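**Kisora recalls gripper control software after tube-handling fault**

8 June 2026

Kisora has withdrawn version 2 of the control software for its Entili tube-sorting cell and is asking every laboratory that runs it to go back to the previous release. The fault can cause the gripper to close before the arm has finished moving down. A tube may then be held by its cap alone and dropped on the way to the rack.

No injuries have been reported. The fault was first logged in March at the Gevside laboratory, where a tube of blood plasma fell and broke during an overnight run. The operator stopped the cell and the area was cleaned under the site's normal spill procedure. Staff at Gevside then sent the run logs to Kisora, and the same early closing was found in 807 picks.

The cell moves capped tubes from a blue rack to a row of four beige racks. The fault affects the first part of that job, when the gripper comes down over the blue rack. 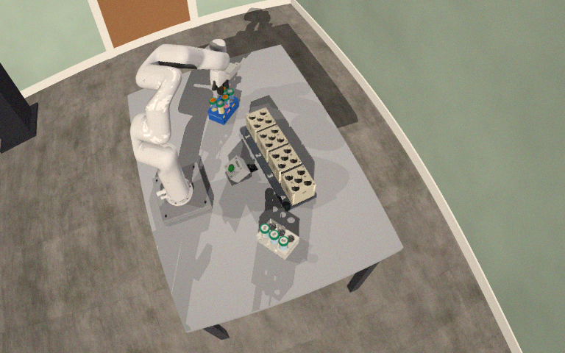
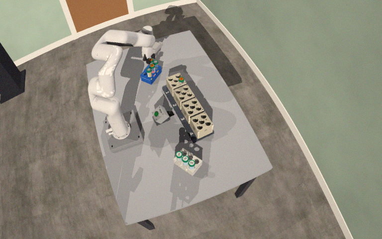 *Entili Cell Support, Kisora*

Simulated runs at our Trurnia office showed that the closing command was sent 200 milliseconds too soon when the arm was set to its highest speed. At lower speeds the fault did not appear, but we are not offering a lower speed as a fix.

"We tested the release at the standard speed and should have tested it at all of them," said Krystyna Wysocka, head of cell support. "Laboratories lost samples and had to ask patients to come back. We are sorry for that."

Over 400 cells are affected. Customers should:

- stop the cell at the end of the current run
- check racks for tubes that are leaning or have loose caps
- reinstall the earlier release from the support page
- keep the run logs and send us a copy

Cells that were never updated can stay in use. A corrected release will be sent out once it has passed testing at every speed setting. Questions should go to the support desk, with the cell's serial number to hand.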